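Workshop notebook — 10/11/2022

3 comments · 12 shares

Okay, sourdough crackers again, because the last batch was a mess and Sharon Waweru keeps asking me when the recipe is going to be ready to hand over. Writing all this down while I still remember it, since the index card I used last time went through the wash in my apron pocket.

Starter is the same one I've had going since March. Fed it last night with equal weights of flour and water and left it on the shelf over the sink, and by morning it had a good smell, kind of like yogurt and green apples. I used 200 g of it straight from the jar. Flour was the Gunthorpe whole wheat, which I still like better than the Prellard one for anything thin. The Prellard drinks up so much water that I end up chasing the dough all morning with a wet hand, and then it sticks to the pin anyway.

Full mix for the batch:

200 g starter
148 g whole wheat
4 tablespoons olive oil
a teaspoon of salt, plus more on top
rosemary, chopped small (I went heavy, no regrets!)

Came together fast. I rested it in the fridge under a plate while I cleaned up and answered mail, and it was a lot calmer to roll afterward. Last time I skipped the rest and it kept shrinking back on me like a rubber band. Rolled half between two sheets of parchment and half through the old pasta machine, on the second thinnest setting. The machine half was much more even but it dried out at the edges before I got it onto the tray, so there's a trade there. Maybe a damp towel over the strips next time?

Docking: fork for the parchment half, the little spiked roller for the other. The fork half puffed in the middle. The roller half stayed flat. I'm sold on the roller, even if it is a pain to wash.
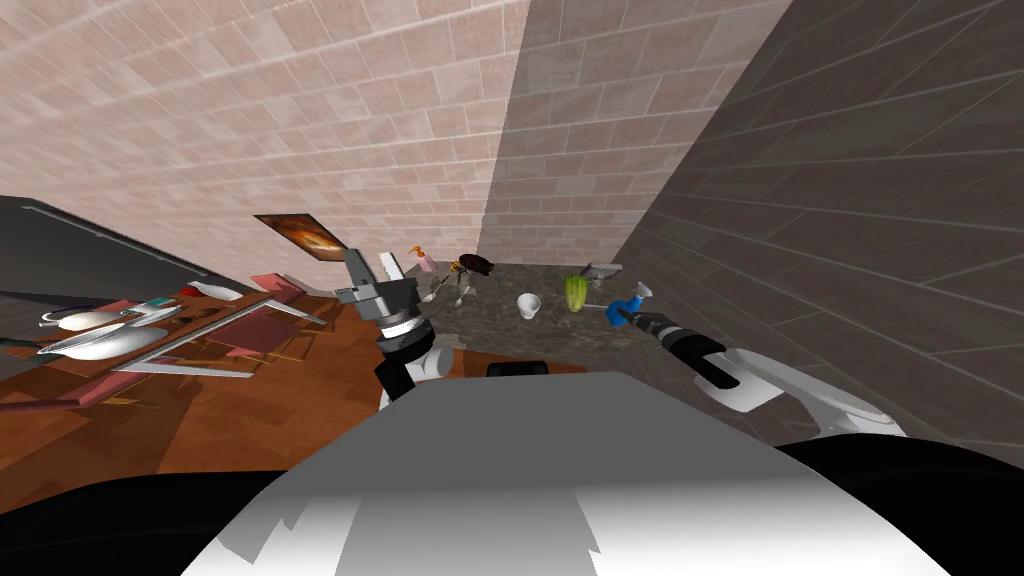

So does the oil go in the dough or on top? Both, but most of it in the dough, with just a thin brush over the surface right before the salt so the salt has something to grab.

I tried one strip with no oil on top at all and the salt slid off the second I picked it up. Tried another with a lot and it came out greasy in the middle and dark at the corners. The thin brush is the one to keep. Sharon likes it with sesame pressed in as well, and she's right, although you have to press hard or they end up all over the bottom of the tin.

Baking went like this. Oven at 350, tray in the middle, turned the tray at 15 minutes and then watched it. The thin ones were done pretty much right after the turn and the fork ones wanted longer. I pulled the thin ones off the tray and put the rest back in, which meant burning my thumb, again, on the same spot as last week. I need to stop using the folded towel and find the real mitts.

Cooled on the rack with space between them. They snap nicely! The thick ones have a little chew at the center, and I don't mind that with soup but it won't work for the Nikzad order — they want something that will hold up on a cheese board all evening. So for them it's pasta machine only, and I'd take the rosemary down by half, as their cheese is mild and this much would flatten it.

Storage: half in the Presolex tin with the tight lid, half in a paper bag folded over. I'll taste both tomorrow and again at the end of the week. My money's on the tin but the paper bag surprised me with the rye ones, so who knows.

Still to do — try a batch with discard that's been in the fridge a while, see if the sour comes through more. Buy parchment. Ask Sharon if she still has the smaller fluted cutter, and if she does, get it back before the next round. Also rewrite the recipe card, in pen this time.

Like (9) · Reply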